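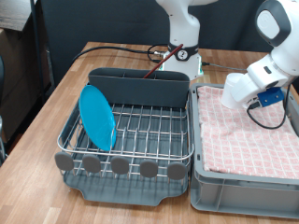

Nabil Nimri
Cronista, escreve às terças

Comprei o meu primeiro escorredor de loiça aos 40 anos, o que diz bastante sobre mim e mais ainda sobre os panos de cozinha da minha mãe. Lá em casa secava-se tudo à mão, logo a seguir ao jantar, e quem deixasse um prato a escorrer estava a um passo de jantar na cama.

Hoje defendo o escorredor com o fervor dos convertidos. Um prato azul-turquesa encostado aos arames tem uma dignidade que nunca terá empilhado num armário. Está ali, de pé, à vista, pronto para a próxima torrada. E o porta-talheres alto, atrás, resolve a questão dos paus e cabos compridos que em qualquer gaveta ficam atravessados e a impedem de abrir.

O meu amigo Lutz Stüber discorda. Tem uma máquina de lavar com 303 páginas de manual (leu-as) e considera o escorredor um móvel de transição, como a cadeira onde se pousa a roupa que ainda não está suja. Diz que a loiça deve ter dois estados, lavada e arrumada, e que tudo o resto é preguiça com drenagem. Respondo-lhe que a preguiça com drenagem sustentou civilizações.

Onde lhe dou alguma razão é na caixa. Falo daquela caixa de plástico cinzento que aparece ao lado do escorredor, com um pano aos quadradinhos cor-de-rosa e brancos no fundo, como se fosse um berço. Começa por ser provisória. Uma caneca, um prato, uma colher de pau por cima do prato, e está fundada uma segunda cozinha.

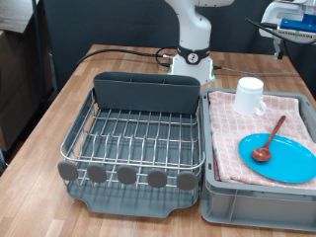 O pior é que a caixa ganha sempre. O escorredor tem lugares marcados, hastes, divisórias, uma certa disciplina; a caixa aceita tudo e não pergunta nada. Entre um sítio onde é preciso acertar com o prato na ranhura e outro onde basta pousá-lo, às onze da noite, sei bem qual escolho.

O Lutz ofereceu-me em março um catálogo da Avwood, com a página dos armários dobrada no canto. Agradeci muito. Está na caixa, debaixo do pano.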